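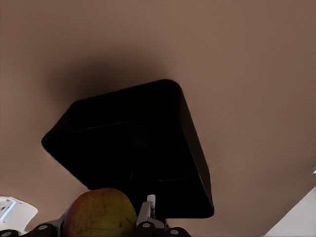 Winter sowing in milk jugs — who's doing it this year?

Posted by odent_gardener
22 March 2018

OK I have to gush for a minute. I set out my jugs in the snow and this morning I have sprouts! Kale, two kinds of lettuce, and what I'm pretty sure is calendula. I did nothing. I cut the jugs almost all the way around, put in a few inches of potting mix, scattered seed, taped them shut and walked away. No lights, no heat mat, no hauling trays up and down the basement stairs.

I did 108 jugs. Yes, my neighbors saved theirs for me from October on, and yes, my husband has opinions about the side yard.

Who else is doing this? What's up so far? I'm dying to hear.

Reply by Zundo
108! I did 2. One is lettuce and one is a mystery because the marker washed off. Nothing in either of them yet but I check every morning before work with my coffee and it has made this whole month nicer.

Reply by plumtree_lane
Get a paint pen, Zundo. Regular permanent marker fades in the sun every single time. I also write on a strip cut from an old window blind and bury it in the soil inside, so even if the outside goes blank I still know what I've got.

Reply by K. Afridi
I'll be the grump. I tried this for three springs and went back to my shelf and lights. Lettuce and kale, sure, they'd come up in a gutter. But my peppers didn't sprout until it was nearly June, and by then I could have had plants with flowers on them. In a short season that's the whole crop.

Reply by odent_gardener
Oh, I would never do peppers this way! Peppers and eggplant still get the warm spot on top of my fridge. I should have said that. Tomatoes I do both ways, a few inside for early ones and a bunch of jugs in April for the main crop. Last year the jug tomatoes caught up by the middle of July. The stems were like pencils.

Reply by K. Afridi
Caught up in size or caught up in fruit? Those are different things. I kept notes. My indoor Stupice gave me ripe tomatoes 2 weeks ahead of the jug ones.

Reply by odent_gardener
Fruit was maybe a week behind? I didn't write it down, so you win on paperwork. For me a week is a fair trade for not hardening anything off. I hate hardening off SO much. Out, in, out, in, oh no it's windy, in again.

Reply by Shih-chieh Tsang
Perennials are where it really shines. Milkweed, coneflower, penstemon, all the seeds that want a cold spell. I used to do the damp paper towel in the fridge thing and half of it went moldy behind the mustard. Now they go out in jugs in the dead of winter and come up when they feel like it. I had 130 milkweed seedlings last spring and gave most of them away at the library plant swap.

If anyone's in my area and wants penstemon, send me a message in a month or so.

Reply by plumtree_lane
Yes please on the penstemon!! Messaging you now so I don't forget.

Reply by Idahosa
New here, total beginner, so forgive the basic questions. Do you leave the caps on or off? And what kind of soil? I bought garden soil in a bag because it was cheap and now I'm reading that was wrong.

Reply by odent_gardener
Welcome! Caps off, so rain and snow can get in. And save the garden soil for the beds — it packs down hard in a jug and the roots sit in mud. Any potting mix that feels light in the bag is fine. Poke or melt plenty of holes in the bottom too, more than you think you need.

Reply by Shih-chieh Tsang
And on warm sunny days, open them up by noon. I cooked a whole row of snapdragons one April by going to my sister's for the weekend.

Reply by Idahosa
Thank you all! Is it too late to start now? I'm in zone 6.

Reply by K. Afridi
Not at all. Even the grump says go for it. Broccoli, lettuce, chard, snapdragons, all good right now. Hold the zinnias and basil for a few more weeks.

Reply by Zundo
UPDATE the mystery jug has something green in it!! Two tiny round leaves. No idea what it is. I'm thrilled.

Reply by plumtree_lane
Wait for the next set of leaves and tell us what they look like. My guess is radish.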